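Padimano rear seat cover, six months in a small hatchback

I bought this seat cover in November, when I took over my sister's old hatchback and understood that two children and a spaniel had been living in the back of it for years. The seats were clean enough after an afternoon with a rented machine, but I did not want to do that work a second time. So I looked for a cover that can stay in the car all year, also when people sit on it.

The cover is the Padimano in bench size, and it cost me 118 dollars with shipping. I also looked at the Lusgate, which was 138 in the same size and has a nicer color card. My colleague Francine Bélanger has the Lusgate in her wagon and is satisfied with it, but in her car the rear bench folds in one piece. Mine folds 60/40, and when I wrote to the shop they told me that the Lusgate has no split at that place. For me this decided the matter.

Fitting

The instructions are one sheet of paper, folded four times, with very small drawings. The text says you need fifteen minutes. I needed a little more than one hour, and I would like to explain where the time went, so that you can perhaps be faster than me.

First, the headrests must come out completely. In my car the outer ones only come out if the backrest is tilted forward a bit, otherwise they touch the roof. This is a problem of the car, of course, but if you have a low roof, try it before you open the package. Second, the cover is held down by six straps with flat hooks. Four of them go under the seat cushion and it is not possible to see what you are doing. I found it easier to lift the cushion out. It has two clips at the front, you pull up hard, and then you lay the cushion on something soft and attach the hooks comfortably.

Third, and this is important, the child seat anchors. The cover has slits for them, closed with a thin flap. On the left side the slits were exactly where they should be. On the right side they were too far toward the door by the width of a finger, and I had to loosen everything and begin again from the middle. If you start from the seat belt buckles and work outward, you will not have this trouble. The sheet tells you to start from the doors. 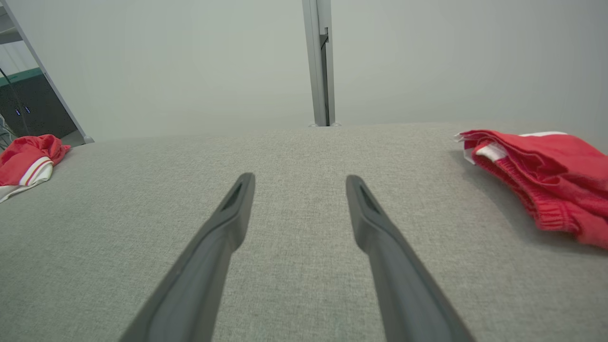
After the second try it looked good. There are small wrinkles at the corner where the cushion meets the backrest, and they did not go away with time as the shop promised on the phone. I stopped seeing them after a week or two.

In daily use

The car has now done 3,029 miles with the cover on. Most of this was my drive to work, where nobody sits in the back, but every second weekend we have passengers, and in February we did one long trip of 364 miles to my parents-in-law with three adults in the rear.

On that trip I asked for opinions. The two people at the windows had no complaint. My brother-in-law in the middle said that the cover slides forward under him when I brake, and that he felt one of the seams. I sat there myself on the way home and he was right. The middle part has only one strap, and it is at the back. I have since put a foam tube into the gap behind the cushion, the kind that is sold for pipes, and it holds the cover in place much better. It should come in the package, in my opinion.

The fabric itself I like very much. It does not have the plastic feeling of the cover I had in my previous car, which was a Villalobos and stuck to your legs in summer. It does not make noise when you move. In cold weather it is pleasant to sit on immediately, while the original seats always needed some minutes.

Cleaning is where I have mixed feelings. Dog hair comes off with a rubber glove in one minute, better than with the vacuum cleaner. Dry mud can be brushed away. Coffee is another story. I spilled half a cup in March and used a wet cloth at once, and the stain went out, but a pale ring stayed where the water had been. I had to wet the complete panel and let it dry evenly to make the ring disappear. The label says machine wash at 85 degrees Fahrenheit, no dryer. I have washed the whole cover one time. It kept its size, and it needed two days on the line before I dared to put it back.

Please note also that it is not waterproof. The web page says "water resistant backing," and this is correct if you wipe quickly. If your dog swims, buy something else, or put a rubber mat on top.

Safety points I checked

The seat belts run freely and the buckles stay above the fabric. My nephew's booster seat stands firmly on it, but the manual of the booster says to use it directly on the vehicle seat, so when he rides with us I open the cover on that side and fold it back. This takes two minutes because of the split. My car has no airbags in the rear seat. If yours has them in the side of the backrest, ask the seller first. I could not find a clear statement for this model.

Compared with the others

A neighbor let me try the Skasumberg for a weekend. It is thicker and has pockets on the front edge, and it did not slide at all. But it covers the anchors completely, and the color was so dark that the rear of my car looked like a cave. For a person who only transports dogs and boxes it would be my first choice. The Lusgate has the best sewing of the three, and if it had the split I would probably have paid the difference.

My rating

Fit: 3 of 5. Good at the end, but the instructions cost me time, and the middle strap is not enough.
Comfort: 4 of 5. It would be 5 for the outer seats.
Cleaning: 3 of 5.
Price: 4 of 5.

I would buy it again for this car. For a bench that folds in one piece I would go to Francine's and sit in her Lusgate first. One more thing for people who order: the bag with the hooks is packed in the bottom flap of the carton, and I nearly put it in the recycling.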